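Notes for my talk at the Giraldo club supper, October
Keeping new bowlers past their first winter

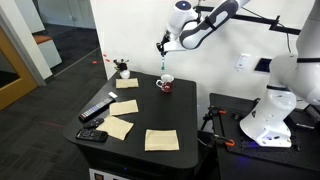 Red and white mug, and a dark red flower in a small white vase.

Good evening, everybody, and thank you for letting me stand between you and the pudding. (Wait for the chairs to settle. Thank Simone Lins for asking me.)

I started at Trelier, as some of you know, because my knee had finished with badminton and my neighbour was tired of hearing me complain about it. I bowled my first four woods into the next rink, one after the other, and Salvador Barreto walked over, handed them back and asked if I took sugar. I have been there ever since - longer than I like to work out.

So, new bowlers. Last year we ran open evenings at Trelier and 107 people signed the book. I was delighted, I went home and told everyone. By spring we had almost 300 members in all, which sounds very grand, but when Janaína Sales went through the list with me we saw how many of those new names had come twice and then stopped.

(Pause. Ask who remembers their own second visit. Let two or three answer, no more, or we shall be here all night!)

We rang as many as would pick up the phone. Hardly a soul said they disliked the bowling. They said they hadn't known which evening to come, or they had turned up and every rink was taken by a league match, and they'd stood by the door in their socks feeling foolish. One lady had been waiting for somebody to tell her she could join in.

What we do now is quite simple. Rink 3 is kept free for newcomers from seven o'clock on club nights, even when there's a Julik Cup tie on and the captains are grumbling at me. Each new person is given a partner for six weeks, the same partner, and the partner does the ringing up. Dirceu Aguiar has had four of them so far and has driven two of them home in the rain.

(If time is short, leave out the next bit and go to Dollport.)

I should say a word about shoes and woods. We lend both, and we had to buy more small sizes than I expected. Do look in your cupboard before you spend anything - we found two good sets behind the Christmas tree.

Now, Dollport. Narendra Chaturvedi tells me they've gone a step further and put their beginners into a friendly in the very first month, triples, short ends, tea halfway. We went over with nine of ours and lost heavily, and they talked about it all the way back on the coach.

(Questions. Remind them the sign-up sheet for the Dollport return match is by the bar, and that the raffle is after the coffee.)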